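Jultirness Rebound Trainer
Home court series, model 800

In stock. Ships from our Asadi warehouse on weekdays.

Overview

Every gym has a kid who shoots until the lights go off, and every one of those kids has a parent, sibling or goalkeeper from the soccer team standing under the rim, throwing the ball back. The Jultirness Rebound Trainer takes over that job. It has a net, a frame and a return chute. It doesn't sigh, look at its phone or ask whether we can go home now.

The trainer stands under a regulation hoop and catches makes as well as most of the misses you would admit to. The ball rolls down into the chute and comes back out in whatever direction you have pointed it. You catch it, shoot it and do that again until your arms file a complaint.

We designed it for high school players, club teams and adults in rec leagues who are sure their jump shot is one good summer away. It's also sold to a fair number of dads. We don't ask questions.

What it does

The net spreads wider than the backboard on both sides, so a brick off the side of the rim still has a decent chance of ending up somewhere useful. An airball from the corner will miss the net completely, and you will have to go get it. We consider this a coaching feature.

The chute turns and locks in 8 positions, covering the floor from one corner around to the other. Changing position means walking to the trainer, pulling the red pin, turning the chute and putting the pin back. There is a remote-controlled version from another company. It costs what a used car costs, and it also has a pin.

Nothing on the Jultirness plugs in. Gravity does all the work, and gravity has been reliable so far. Return speed depends on how high the ball enters the net, so a shot with a nice arc comes back with some life in it and a flat one dribbles back to you looking embarrassed.

The shot counter

A mechanical counter sits on the chute and clicks over each time a ball rolls through. It counts balls, so it can't tell a swish from a lucky bounce that landed in the net anyway. If you want to know your shooting percentage you'll need a friend with a clipboard, or a strict sense of honor.

Abbas Nouri, who coaches guards at the Cevden summer camp, has his players shoot 500 a day on it and write the number down themselves. "The counter keeps them busy and I get to drink my coffee," he told us. We asked him for something more inspiring to put on the page. He said that was the inspiring one.

Specifications

Fits: regulation 10-foot hoops, wall-mounted or pole-mounted
Net: knotted polyester, black
Frame: powder-coated steel, gray
Chute positions: 8
Ball sizes: 28.5 and 29.5 inch
Power: none
Wheels: four, two with brakes
Folded: fits through a standard double door – a single door if you take the chute off first
Surface: indoor wood, sport tile, smooth concrete or asphalt
Warranty: 3 years on the frame, one season on the net

Smaller youth balls will go into the net perfectly well. They tend to come out of the chute sideways. If you coach fourth graders, look at the Ikow Junior on our youth page, which has a narrower chute and a lower opinion of everyone's range.

What's in the carton

Frame, in two halves
Net, with clips attached
Return chute and base plate
Mechanical counter with reset knob
Red locking pin, plus a spare, as the first one goes in somebody's pocket
Two hex wrenches
Instruction sheet

Basketballs aren't included. Neither is a hoop, which we mention only because of a phone call last March.

Setting it up

Allow an hour for the first assembly with two adults. One adult can do it in the same hour plus some language. Join the frame halves flat on the floor, stand the frame up, set the wheel brakes and hang the net from the top corners down. The chute goes on last. People who put the chute on first find out why at step six.

After that, rolling it out and unfolding it takes a few minutes. Gyms that share space with volleyball seem to like this part best, and so does volleyball.

Outdoors, fold the trainer when you're done. The net makes a very good sail – a customer sent us video – and the brakes are meant for practice, with no particular talent for storms.

Care

Wipe down the chute when it gets grimy. Check the net clips once a month and replace any that have gone soft. The frame needs nothing except to be left alone by people who want to hang from it. It isn't a pull-up bar, and the warranty is very clear on the matter.
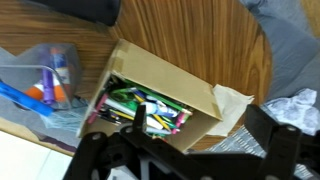
Will it return the ball straight to me if I move around the arc?

Only if you move the chute too. It sends every ball in the direction it's locked in, so most players shoot a set from one spot, turn the chute a notch and then shift to the next spot. Players working in pairs can have one person shoot and the other handle the pin.

Can two people shoot at the same time?

They can, with two balls and some patience. The chute passes one ball at a time, and a second ball waits its turn in the net. Three balls will jam it sooner or later. A poke with a broom handle clears the jam.

Does it work with a breakaway rim?

Yes. The trainer stands on the floor and never touches the rim. Please don't dunk with it in place. The net will catch you, after a fashion, and you won't enjoy it.

Parts and extras

Replacement net, black
Clip set
Locking pins, pack of two
Counter, with or without the reset knob (coaches order the one without)
Rain cover, fitted
Chute wheel kit for rough asphalt

Returns

You can send the trainer back in its original carton if the net hasn't been hung. Once it has been hung we can still take it back, less a restocking fee, and we'd ask you to remove any gum. Schools and clubs ordering more than one trainer should write to the sales desk for a quote before using the cart.

Page updated April 28, 2026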